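Last updated April 27, 2026

My media server checkup, the Ilstead box

I run this list every time Hivent puts out a point release, and again before the big family visit in September. The comments are mine, typed in as I went, so they wander a bit. Steal whatever you like!

1. Read the release notes before touching anything
OK. Short ones this time: a fix for stuck subtitles, a fix for playlists that forgot their order, and a line saying "general improvements" (thanks, very helpful). I did read all the way down, and there's a note that the old remote app stops working with this version. Glad I saw that before my mother did.

2. Backup of the library database
OK, on the second try. The first copy came out at zero bytes and I only noticed when I opened the folder. Now I look at the file size every single time. Stop the server first, then copy, then start it again.

3. Free space on the system drive
Needs work. 12 GB left, and the updater wants more than that while it unpacks. I cleared the thumbnail cache and got to 30, so we squeaked through, but a bigger drive is going on my list.

4. Drive health
OK for the two big ones. The oldest drive shows a handful of reallocated sectors, same as last time. I've moved the home movies off it and left only stuff I could rip again. Märta Åberg wrote to say she'd replace it today and not wait. She's probably right, she usually is, but it's staying until payday.

5. Temperature under load
OK. I let it transcode two films at once and it topped out at 53 C with the cabinet door shut. Last year it was a good bit hotter, and all I did was vacuum the front grille and move the router off the top. Do the vacuuming with the power off, please.

6. Power strip and cables
Fixed during the check. One plug was sitting half out of the strip, the heavy adapter kind that slowly works itself loose. I swapped it to the end socket where it has room. No scorch marks, no buzzing, and the cord isn't pinched behind the shelf anymore.

7. Passwords and guest accounts
Not OK, and I'm a little embarrassed! There were still guest logins from people who stayed with us ages ago, all with the same password. I deleted every one of them and made a single new guest account that can play things but can't delete them.

8. Is anything open to the internet that shouldn't be?
OK now. The router had a forwarded port left over from when I was testing Hirport for watching on the road. I gave up on that and went back to the VPN, but the hole stayed open the whole time. Closed it, then checked from my phone with the Wi-Fi off.
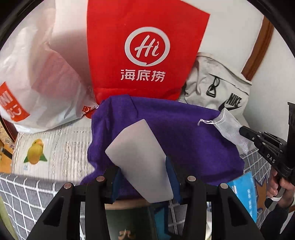
9. Full library rescan
OK, slow. It picked up all 470 albums, which matches my own list, and most of the cover art survived. The live recordings got lumped together under one artist again, so I put the tags right by hand with a cup of coffee and a lot of muttering.

10. Playback on every device in the house
Mostly OK. The living room TV and both tablets were fine. The kitchen speaker plays, but skips the first second of each track, and it did that before the update too. Retno Oei says turning off volume leveling in Ginting cured it for her, so I'll try that next.

11. Restore test
Skipped. I know, I know. I did open the backup on the laptop and it looked right, but I haven't done a proper restore since I moved everything to this machine. Carry over to next time, and put it at the top.

Still open: items 3, 4, 10 and 11. If you run the same version and your playlists come back in the wrong order, restart the server once more before you start rebuilding them. Mine sorted themselves out after the second restart.

Contact me | © 2026 The Ilstead Box | Back to top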